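Thu 28 November

Case fit, bench by the corner. Notes for me and for whoever picks up the Trurnari folder after me.

Started from the claim on the supplier sheet, that one black case "fits the whole family". I have read that sentence on a lot of sheets. Enden said it in August and we ended up with a drawer of cases that went on beautifully and then pinched the volume key. So I'm not taking Clorkix's word for it either, even though Rostam Nazari likes them and the price is good.

What I have so far:

Stock number 1086 goes on the test handset with a firm push at the corners. Comes off again with a thumbnail under the rim. I did this enough times to get bored and the rim still felt the same to me, but "felt the same to me" is not a measurement and I don't want to see it quoted as one. Calipers are with Hà's lot until next week.

Stock number 3779 is supposed to be the same moulding in a different finish. It isn't quite. It sits a shade proud at the charging end. Could be one bad part. Could be the tool. We were sent 2 of these and I'd want a lot more before saying which.

The "soft-touch inner" is just the inside of a black case as far as I can tell. It picks up dust the minute you take it out of the bag. Rostam says that goes once it has a phone in it, which I suppose is true in the sense that you can't see it any more.

Drop figures on the sheet: no height given, no surface given, no handset named. Ignored.

Also the colour question came up again. Sales want the pastel ones pushed because people pick them up first. Maybe they do. I'd like to know whether they pick them up first when the black ones are put in the same place on the counter, and so far I've had a shrug. Parked.

Phones and the bare case on the bench: 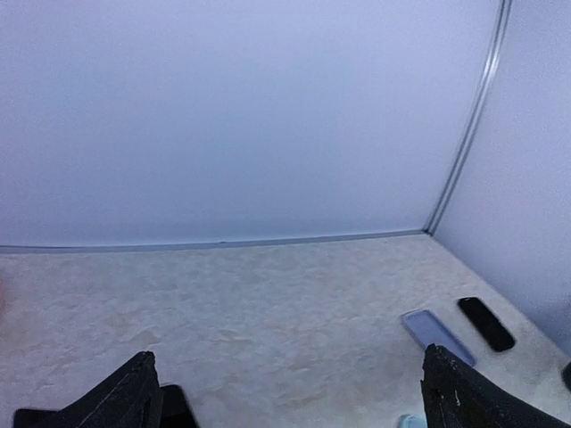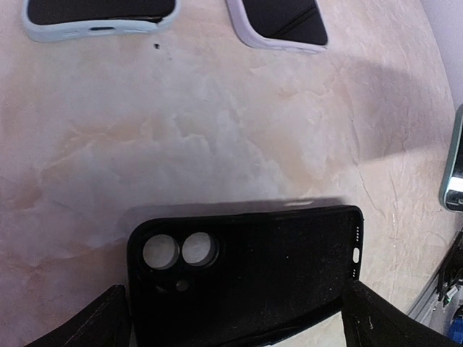 Cutouts are where I think this will go wrong, if it goes wrong. The sheet calls them "precision openings" and then gives no tolerance. Port opening first: a slim plug is no test at all, I want the fattest cable we have in the box tried in it, the one with the square grey boot. Then the camera end. On the black case lying open side up there are two big round lens openings next to each other with only a narrow strip between them, and that strip is what I'd bet on splitting if somebody peels the case off from that corner every day. I've asked before for the strip to be made wider and was told the lens spacing won't allow it. I would like to see the drawing that says so. The small hole under the pair is a separate matter, too easy to block with fluff, and I can't find it mentioned anywhere on the sheet.

To do:

Ask Clorkix for the drawing, again, and for which handset they built the tool around.
Get the calipers back. Rim height at all four corners, both stock numbers.
Peel test from the camera corner, 3 cases minimum, same person doing the peeling.
Fat cable in the port.
Tell Rostam no order until the above is done. He'll say the price only holds to the end of the month. They said that in August too.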